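Notebook > Small rooms > The kitchen with the white tiles

When I moved to this flat in Somutton, the kitchen was the room I liked least. It is narrow, everything in it is white, and in November the light from outside is gone before I come home from work. In my parents' house the kitchen was painted yellow and had a table where six people could sit and argue. I have a counter and a stove. It took me a long time to understand that I could be happy with a counter and a stove.

I want to write down what I changed, and also what I did not manage to change, because my friend Candela Valcárcel is looking for a flat now and she asks me the same questions again and again. So, Candela, please read until the end.

The first thing is the tiles. The counter is tiled, with grey lines between the squares, and I will say directly that it is not practical. If you roll dough on it, the dough goes into the lines. If you spill coffee, the same. I clean the lines with bicarbonate and an old toothbrush, and I leave the paste there while I listen to the news. The edge at the front is rounded, so you must pay attention where you put down a glass. I asked the landlord if I could lay a wooden board over everything and he said that he would prefer not. I bought a big cutting board instead, and it lives behind the door.

Then the cabinets. They have little round knobs and many layers of paint, and before, I kept in them all the things that I was ashamed to throw away. Elsa Holmgren from the floor above came down one evening, opened one door, and asked me how many lids a person needs. I was a little offended, but she was right. We took everything out and put it on the floor of the corridor. I kept two pans, one big pot and the small black saucepan, which I use for nearly all my meals when I am alone: rice, eggs, soup, milk.

Now I keep on the low shelf only what the hand looks for. The chopsticks stand in the brown speckled mug, where I find them without thinking. I used to drink from this mug, but it is too heavy when it is full, and as a holder it is perfect. Water is on the same shelf. I have noticed that if the bottle is at the height of my eyes I drink more of it.
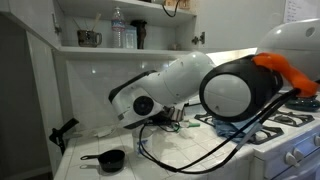
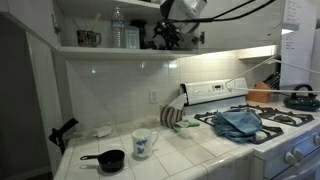
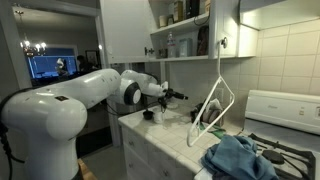 The mug and its shelf are in the first two, the hanger and the blue towel in the third.

I should explain the hanger, because every visitor asks. It is a normal wire hanger, on a small hook screwed into the lower edge of the cabinet door. Elsa taught me this. You wash a cloth, you put it over the hanger, and it dries in the air above the counter and does not lie in a wet ball beside the sink. The hook cost almost nothing. I must confess that I often forget, and then the cloths stay on the counter anyway, and the blue towel stays at the corner near the stove, which is not a good place for a towel. I know it. I take it away before I light the gas, and I am looking for a better place.

The lamp under the cabinet was the best decision. The one on the ceiling always made my own shadow fall on the onions. With the light coming down on the wall, the tiles shine back and I can see what I am cutting. I chose the lamp too quickly and the first one was a cold blue colour, like at the dentist, so I returned it and took a warmer one from Guthrie, the hardware shop beside the station. The man there was patient with my questions about screws.

And the list. There is a sheet of paper taped up near the cabinets, written by hand, and it is for what is missing from the house. I tried to do it on the telephone and I always forgot to look. With paper I write the word at the moment when I finish the salt. On Lokance street there is a small shop that sells lentils and rice by weight, and I go there with the sheet folded in my pocket. Last time I bought 500 grams of red lentils and forgot the salt, although it was written on the first line.

What I did not solve is the drawers. They are under the counter, they are deep, and the upper one sticks when the weather is humid. I rubbed a candle along the sides, as my grandmother did, and it became a bit better for some weeks. If a reader knows another method, please write to me. The cable problem is also not solved. I have only a few sockets, and each time I want to use the blender I must first decide what to unplug.

Candela, for your flat: look first at the light and the sockets, and open all the drawers while the agent is waiting. The colour of the walls you can change later. I still think sometimes of yellow.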